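Home Contents Random page Recent changes Log in

Corrugated board

Corrugated board is a paper-based sheet material, made of a wavy inner layer (the medium) glued to one or two flat outer layers (liners). Used mostly for shipping boxes, also trays, dividers, store displays. Often just called cardboard, though that word covers plenty of other heavy papers.

Structure. Single face: one liner, one medium. Single wall: two liners with the medium between. Double wall adds a second medium and a third liner. The waves are called flutes. Bigger flutes cushion better, smaller ones print better. Board is strongest along the flutes and folds easiest between them.

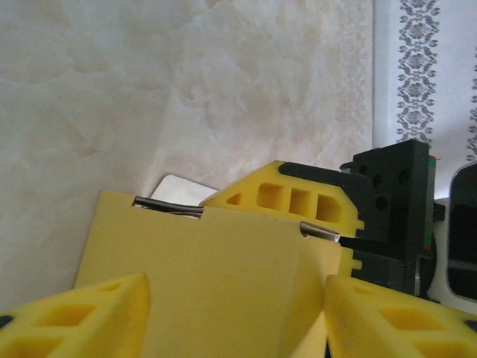 Production. The medium is softened with steam, pressed between toothed rolls, then glued at the flute tips, usually with starch. The Fevthorpe mill ran one line for 17 years and made 92 grades of board on it, most of them brown. Later moved to Welis, where nearly 2,000 tons a month left the plant at its peak. Output fell after the Thygesen works opened accross the river.

Color. Natural kraft liner is brown. White comes from bleached pulp or a coating, other colors from dye or a printed layer. The Drusoso catalog listed 827 liner shades, many of them since dropped.

Recycling. Widely collected. Fibers get shorter each time they are pulped, so some new fiber is normaly added. Wax coatings and food grease cause trouble at the pulper. Tape and staples are screened out.

See also: Kraft paper, Paperboard, Folding carton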